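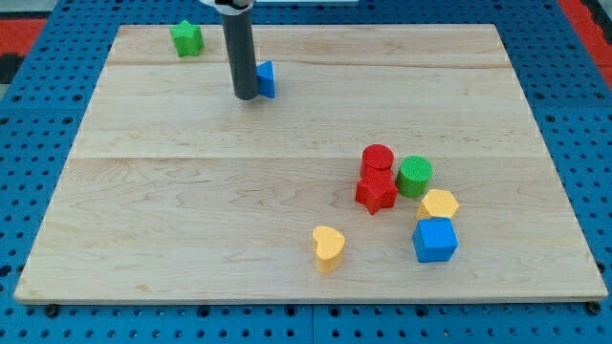

Adesuwa Odukoya Receives Wasilewska Prize for Memoir

25/04/2021

The Wasilewska Foundation has awarded its prize for a first memoir to Adesuwa Odukoya for "The Hukik Road," an account of her mother's years as a district nurse and of the letters the two women exchanged after the author left home at seventeen. The book will be published in November by Westum Press.

The prize is given each year to an unpublished manuscript by a writer who has not previously brought out a full-length work of nonfiction. The winner receives a publishing contract with Westum Press, a cash award and a four-week residency at Bremley College, where the foundation has its offices. The foundation received 2,882 submissions this year, compared with 2,538 the year before. Each manuscript was read in full by at least two first readers before a longlist was drawn up.

In their citation, the judges praised the restraint of Odukoya's prose and her handling of a difficult family archive. "Ms. Odukoya allows her mother to speak at length and does not hurry to correct her," the citation reads. "The reader comes to know two people who disagree about nearly everything they lived through together, and who go on writing to each other all the same. The chapters on the nursing station at Hukik are among the finest the panel has read."

The manuscript draws on over 800 letters, most of them written in the evenings at the nursing station and sent on with the weekly supply truck. Odukoya found the letters in three suitcases when her mother moved to a smaller apartment. Her own replies had been kept as well, in order, with the dates of arrival written on the envelopes in pencil. The book prints 34 of the letters complete and quotes from many others.

Odukoya worked as a court interpreter before turning to writing full time. Her essays have appeared in small magazines, and an early version of the second chapter was published as a pamphlet in an edition of 100 copies, now out of print. She began the present book as a short family history meant only for her cousins.

"My mother read every draft and sent back notes," Odukoya said in a statement released by the foundation. "Some of the notes were longer than the chapters. I kept two of them in the book, with her permission, and she has asked me to say that she still considers the part about the bus inaccurate."

Westum Press will issue the book in hardcover and as an e-book, with an audio edition to follow. The author will read the audio edition herself. The hardcover will include a map of the Hukik district, a short note on spelling and a section of facsimile letters. Advance reading copies will be sent to booksellers and reviewers in late summer. Requests should be directed to the publicity department at Westum Press and should include a mailing address -- the press is not able to supply advance copies in electronic form for this title.

The residency at Bremley College will take place in the fall term. During her stay, Odukoya will lead a workshop on writing from letters and family papers, open to enrolled students and to residents of the town. There is no fee for the workshop, but places are limited and applicants are asked to submit a sample of up to five pages. She will also give a public reading in the college library, followed by a conversation with the members of the judging panel. Both events will be held in person if college health guidelines permit. If they do not, the reading will be offered online and the workshop will be moved to the spring.

The panel also named two manuscripts for special mention. The first is a memoir of a childhood spent on a river ferry; the second is a record of one year in a school for piano tuners. In keeping with foundation practice, the authors of these works are not named publicly while their manuscripts are under consideration by publishers. Both will receive written comments from the judges and an invitation to the foundation's editorial meeting.

Submissions for next year's prize will open in November. Manuscripts must be written in English, must be the work of a single author and should not exceed 90,000 words. Translations are not eligible -- with the exception of translations made by the author of the original text. Writers who have entered in earlier years may submit again, provided that the manuscript has been substantially revised. Full guidelines and the entry form are available from the Wasilewska Foundation office at Bremley College.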